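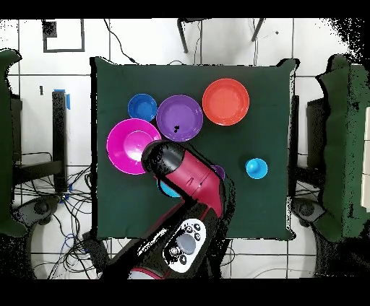
Negin Kermani asked whether the bowls can be bought one color at a time, and whether a table square has to be ordered with them. Bowls, plates and cups are sold singly or in sets. The square is a separate item and is not needed to use the tableware.

Potero Colored Tableware

Bowls, plates and small cups in solid colors, for serving, sorting and table-setting practice. The line is used in nurseries, school dining rooms, day centers and homes. All pieces are plastic. There is no printed decoration, and color is the only marking by which pieces are told apart once they leave the box.

Bowls

Bowls come in two profiles.

Bodau is the deep profile, with a plain rim. It is suited to soup, cereal, and loose parts that must stay put when the bowl is carried. Fill to no more than a finger's width below the rim.

Edet is the wide profile, with a broad rim and a shallow interior. It is suited to cut fruit, pasta and shared food in the center of the table. It is easier to reach into than Bodau and spills sooner when tilted. It should not be used for liquids that will be carried.

Plates

Risar is a plate with a raised rim and a flat center. The flat area gives full support to a small item and the rim stops it from sliding off. Risar does not work as a lid for either bowl.

Cups

Cups are sold in one size under the Potero name. They are a child's portion and are also used for counters, beads and paint water. Cups that have held paint should be kept apart from cups used for drinking. Mark them on the base with a waterproof pen.

Colors

Standard colors are blue, light blue, cyan, magenta, purple and orange-red. Not every color is available in every shape. The order form shows current stock by shape and color; combinations that are grayed out are not in production.

Shades vary slightly from one production run to the next. Where an exact match matters, for instance when a color stands for a group or a diet, order all pieces of that color together. Magenta and purple are close under warm lamps. For sorting work with young children or with users who have reduced color vision, choose blue and orange-red as the first pair and add the others later.

Table square

The square is a woven cloth in dark green, supplied hemmed. It marks out a work area or place setting and reduces noise when pieces are set down. It is not waterproof and has no backing. On a small table the corners will hang over the sides. Iron from the reverse at medium heat if creases interfere with small cups standing level.

Care

Tableware: top rack of the dishwasher, or hand wash in warm water with a soft sponge. Do not use scouring pads. Not for microwave or oven use. Tomato and turmeric can stain the lighter colors; rinse soon after the meal.
Cloth: machine wash separately the first time. Line dry.

Storage

Nest bowls by profile. A Bodau inside an Edet will sit, but the stack leans. Plates stack flat. Leave cups to dry fully before nesting, or they will hold together. If two cups lock, stand the outer one in warm water for a minute and twist.

Ordering

Single pieces are packed in paper sleeves. The mixed set holds bowls, plates and cups in assorted colors chosen by the packer. Requests for a particular assortment can be entered in the notes field and add 2 working days to dispatch.

Schools and caterers may order by the carton. A carton contains 124 pieces of one shape, in one or more colors. Orders above 200 pieces ship by pallet and need a delivery address with ground-floor access. The warehouse holds almost 2,800 pieces across all shapes. Larger orders are made up in two deliveries.

Replacements

Pieces that arrive cracked or with a rough rim are replaced at no charge. Send a photo and the order number within the return period stated on the invoice. Surface scratches from cutlery are normal wear and are not covered.

The deep bowl was given a slightly thicker wall in January. Older Bodau bowls still nest with current ones if placed on the inside.

Page updated 29 July 2021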